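Fabric roses help Grernon robots learn a gentler touch

Visitors to the Dratis workshop in Grernon can expect to find flowers on the bench well into May, as the small firm carries on with a project that asks its operators to do something most of us manage without a second thought: pick up a rose by the stem and put it where it belongs.

The work goes by the name of Vekarico, and it relies on people showing the robot what to do. An operator steers the arms by remote control, taking a stem between the fingers, lifting it clear of its neighbours and bringing it across, while the wrist cameras record the whole thing for the robot to learn from later on. Artificial flowers were the natural choice, being patient sorts that never wilt, and the team has set its heart on 300 good runs before the season is out (they are getting there, a petal at a time!).
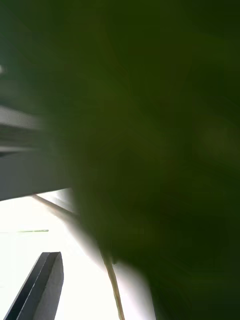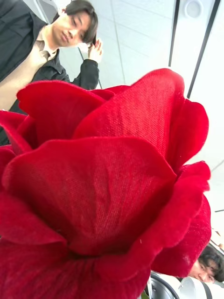
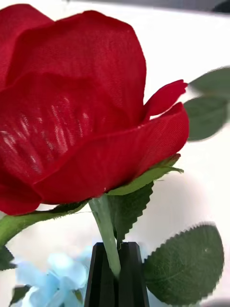 Views from the wrist cameras during the flower work at Dratis.

Open afternoon planned

The firm would dearly love to have the neighbours in, and will be opening its doors from 2 until 3 in the afternoon later in the month, with a chance for anyone who fancies it to take the controls and try a stem for themselves. Newcomers tend to grip too hard at first and then hardly at all, we're told, but most find a comfortable rhythm after three goes or so, and children are very welcome provided a grown-up comes along with them.

Entry is free. Parking is tight on the street side, so please use the rear lot if you can, and spare artificial flowers of any colour may be left at the front counter.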